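Give what they ask for, and give it in money if you can

Every time there is a flood or a big fire somewhere within driving distance, the same thing happens in our town. Somebody puts a table outside the supermarket, people fill bags from their closets and kitchen cabinets, and a truck goes off with all of it. I have helped load that truck more than once. I have come to think we should mostly stop doing it.

I don't doubt the people who give. They want to help and they want to help today. The trouble is at the other end. A relief center has a small number of hands, and every mixed bag that comes in has to be opened, sorted, checked for dates and put somewhere. Last July I spent two days at the receiving end, in a school gym in Cassim, after the river came over. Ruwan Bepari was running the floor. He had 30 families to look after and 11 people helping him, and for most of the first day all 11 of us were bent over bags.

We found winter coats, single shoes, a fondue set. We also found plenty of good things that were no use yet, such as bedding for families who had no beds to put it on. What Ruwan needed that afternoon was diapers in one size, a refill of blood pressure medicine for an older man, and gas money so a woman could get to her job. There were none of these in the bags. He bought the diapers himself.
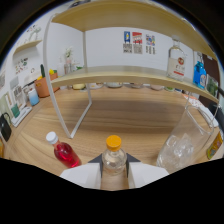 So should people stop giving goods altogether? Give goods only when the people running the relief have put out a list, and then give exactly what is on it.

A list changes everything. It means somebody has looked at the shelves and talked to the families. If it says baby wipes, bring baby wipes, new and sealed. If it says no clothing, that includes your very nice clothing. The list will be different in three days, so check it again before you go shopping a second time.

When there is no list, money is better. I know how that sounds to people who feel that cash is cold, or that it will be wasted. My aunt by marriage, Edith Bedoya, gave to charities all her life and never once wrote a check. She gave blankets, because she could see a blanket. I understand it. But a center with a little money can buy from the store down the road, which needs the business, and it can buy the right thing in the right size on the day it is wanted. It can hand part of it straight to families, who know what they are short of.

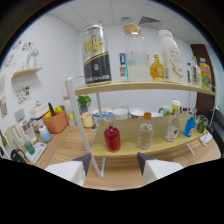

The fear of waste is fair, and the answer is to ask questions before you give. Who is holding the money? Is it a registered charity or one person's bank account? Will they publish what they spent? A group that is doing the job well will not be offended. Ours was not. Aurora Cardoso, who kept the books for the Cassim appeal, pinned a sheet to the gym door every evening showing what had come in and what had gone out. It took her very little time, and I think it brought in more than any poster did.

I would go further and say that towns like ours should set up a small standing fund now, while it is dry. Five dollars a month from the households that can spare it would be enough to start. Put two people on the account so that no one signs alone, and agree in advance what it can be spent on. Then when the phone rings we are not standing in a parking lot with a folding table – we are making a transfer.
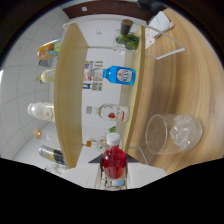
There will always be people who want to do something with their hands, and I would not turn them away. Cooking is useful if the center has a kitchen and asks for it. Sitting with children while their parents fill in forms is useful. In hot weather, running a drinks table is one of the best jobs there is, and it needs very little: something cold and red in a bottle and a tumbler of ice will keep a tired seven-year-old happy through a long line. What these jobs have in common is that you are there, you can be told what is needed, and you can be sent home when it isn't.

The folding table outside the supermarket can't be told anything. By the time the truck gets to where it is going, the need has moved on, and someone who has been up all night has to find a place to put forty pillows.

I expect we will do it again the next time anyway. If we do, I would ask one thing of whoever has the keys to the truck. Call ahead.

3 comments

Ashraful Siddiqui
I drove one of those trucks for years and agree with most of this. We were turned back at the door once with a full load and had to pay to dump half of it.

M. in Cassim
Some of us were glad of the coats. It gets cold in that gym at night even in summer. Otherwise fair.

Obaidul Amarasinghe
Is anyone taking names for the standing fund? I would put in the five dollars.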